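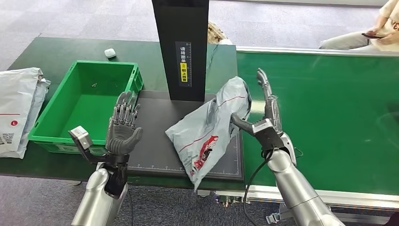 One respondent at the Hendham site objected to the wording of the fluid question, saying that a cup meant one thing at breakfast and another at work, and that she could not add the two together. Similar remarks came up in both rounds of interviews. We therefore replaced cups with milliliters in the second questionnaire and gave each participant a marked bottle holding 500 ml. Answers collected before the change were kept but are reported separately.

Figure 3. Work table with conveyor and storage bin.

4.2 Fluid intake and use of herbal preparations

Of the 222 adults who completed the second questionnaire, 126 said they had taken at least one herbal product for urinary or kidney complaints during the past year. Teas were named most often, followed by tinctures and then capsules. Dandelion leaf, nettle and corn silk made up most of the teas. Many people could not name the plants in a mixed product, and in those cases we recorded the entry as "blend" and did not try to work out the contents from the label.

Reported intake of plain water was higher among tea users than among the others. The difference was larger at Hendham than at Alaoui, where the summer is hotter and most participants already drank a good deal. It is hard to separate the effect of the herb from the effect of the water it is taken in. Several participants had begun drinking tea on the same advice that told them to drink more of everything, and a few had cut back on salt at the same time. We did not ask about salt in the first round, so no adjustment could be made for it there.

Thirty-two participants had passed a stone before joining the study. This group kept fuller diaries and missed fewer entries. They were also more likely to use a product every day, while the rest tended to use one for a week or two when they felt discomfort and then stop. Because use was so uneven, we did not calculate an average dose. The Virnska diary form has a column for dose, but it was left blank on most pages, or filled in with words such as "a pinch" or "the usual."

Urine volume was measured over 24 hours in February and again in the summer. Containers were returned to the clinic by 9 a.m. Collections that participants described as incomplete were dropped. At Fevau the winter samples were stored longer than planned before testing, and the citrate values from that site are left out of the tables.

No serious side effects were reported. The most common complaint was having to get up at night, chiefly among people who drank their tea after supper. Some moved the last cup to late afternoon and said this helped. Others stopped the tea altogether, and their diaries after that point were treated as non-use. Two entries mentioned a mild rash, both in people who had changed soaps during the same week.

Interactions with prescribed water pills were outside the scope of the questionnaire. They are taken up briefly in Section 5.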